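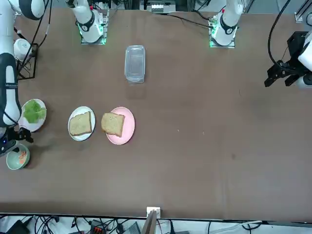
Amna Shaikh
21/04/2025
Lunch packing thread, as a few people asked how I do it. I pack for three of us most mornings and I've been at it long enough to have opinions. Sandwiches first, containers after.

Amna Shaikh
Everything gets its own plate before I build anything. Bread on a plate, lettuce on a plate, the wet stuff in a bowl. Yes, it makes more dishes. I used to build straight on the bench and I was forever wiping crumbs out of the gap beside the stove.

Amna Shaikh
Two slices, two plates. I want both slices face up at once so I can spread to the crusts on each. If you stack them while you look for the knife, the bottom one gets squashed.

Amna Shaikh
The bread at our place is whole-grain. White goes gluey by noon in a closed container. Grainy bread holds up better, and the crust gives you something to hang on to.

Amna Shaikh
Day-old is better than fresh for packing. Fresh is lovely but it dents if you look at it. I buy a loaf, leave it overnight in its bag, slice it the next morning and freeze whatever we won't eat in a couple of days.

Amna Shaikh
Frozen slices are fine too. Take them out before you put the kettle on. By the time you've had your tea they're ready.

Amna Shaikh
Lettuce. Wash it the night before, shake it, roll it in a clean tea towel and put the whole roll in the fridge. One big leaf per sandwich, folded to fit. Shredded lettuce falls out the sides and ends up in the bottom of somebody's bag.

Amna Shaikh
If the leaf has a thick rib, press on it with the heel of your hand till it cracks. It'll lie flat after that.

Amna Shaikh
Order matters more than people think. Spread, lettuce, filling, lettuce again if you've got enough, spread, bread. The leaf keeps the damp off the bread. Butter does some of the same work — go right to the edges.

Amna Shaikh
Tomato is the one that ruins lunches. Slice it, salt it, leave it in a small bowl for ten minutes and tip off the juice. Same idea with cooked prawns out of the freezer. Thaw them in the fridge, drain them, pat them dry, drain them again.

Amna Shaikh
Prawns only if there's a fridge at the other end or a proper ice brick in the bag. I don't muck around with that one. In summer we have cheese.

Amna Shaikh
Containers. I like clear, rectangular, and deep enough that the lid doesn't press on the bread. Clear so I can see at 7 am which one has the sandwich and which one has last night's rice.

Amna Shaikh
I had a set of the Fendik ones for years and the clips went one by one. Now I've got a mix. The Stistine lids fit the old Fendik bases if you push hard on one corner, which is good news if you've got a drawer full of orphans like mine.

Amna Shaikh
Open the container and set it at the back before you start on the bread. Hunting for one with buttery hands is how the whole drawer gets buttery.

Amna Shaikh
Cut or whole? Whole, if it fits. A cut sandwich shifts around and the filling slides out of the middle. If you do cut it, put the halves back together and pack them snug, with a folded paper towel down the side if there's a gap.

Amna Shaikh
Wyn Dafis asked about wrapping the sandwich as well as using a container. I don't. If it's rattling about, the container is too big. Get a smaller one or add a mandarin.

Amna Shaikh
Also from Wyn: can you make them the night before? You can, but leave out the tomato and send it along in a little tub. Cheese and pickle is fine overnight. Egg is fine. Anything with cucumber, do it in the morning.

Amna Shaikh
Plates don't need to match, by the way. Mine are whatever came home from the op shop on Prydderch Street. I do try to give the same person the same colour each day, so I remember who doesn't get mustard.

Amna Shaikh
Washing up: the plates have only had bread and lettuce on them, so it's a quick rinse. The prawn or tomato bowl gets hot water and soap straight away. Containers I wash at night and dry with the lids off. Put a lid on a damp one and it smells like a school bag by the weekend.

Amna Shaikh
I'll do one on soups in May when it cools down. I've still got to find a thermos that doesn't leak. The Drernura one went back to the shop.

Amna Shaikh
Adding this as it's come up twice — no, I don't cut the crusts off. They can eat around them.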